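Keeping a two-armed helper running in a small workshop

I've been looking after our two-armed robot, which we call Turitz, for two winters now, and people keep asking what I do to it between jobs. Not a lot! Most of it is wiping, checking and writing things down in the binder (the Jornora one with the squeaky rings).

Start with it parked and switched off

I mean off at the wall, with the arms lowered onto their rests. I wait until the little fan has stopped and then go over the covers with a barely damp cloth. No spray, ever. I sprayed a joint cover once in December and spent an evening drying out the seam with a hair dryer on cool.

Wrists first, then fingers

Dust loves the ribbed bands at the wrist. An old soft toothbrush gets in there nicely, and a strip of painter's tape picks up whatever the brush leaves behind. Then I wiggle each finger gently by hand. If one feels sloppy, the screw at its base wants a quarter turn - no more than that, they strip easily. Joon-young Um lent me his good Ersoy driver for this and I still haven't given it back.

Try it out in the simulator before the real room

After I've touched anything on the grippers, I load the attic room and bring both arms up to the chest of drawers under the skylight. I go slowly and look for a finger that ends up beside the drawer front when I wanted it at the handle. If it's off, I redo the wrist zero and run the whole approach again.

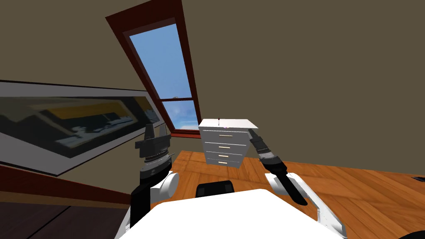

Setting the wrist zero

Line up the two marks on the wrist, hold the button until the light goes steady, and save. Our good value is 711 on the left arm and it rarely drifts far. I write it in the binder every time, with my initials, so Kirsty Merrick can see who changed what when she takes over.

Cables

Run your hand along the cable while the arm is folded, and again while it's stretched out. You want slack at the elbow in both positions. I use hook-and-loop ties, as zip ties bite into the sleeve. Ours gets a new sleeve after about 67 hours of drawer work, sooner if it looks fuzzy.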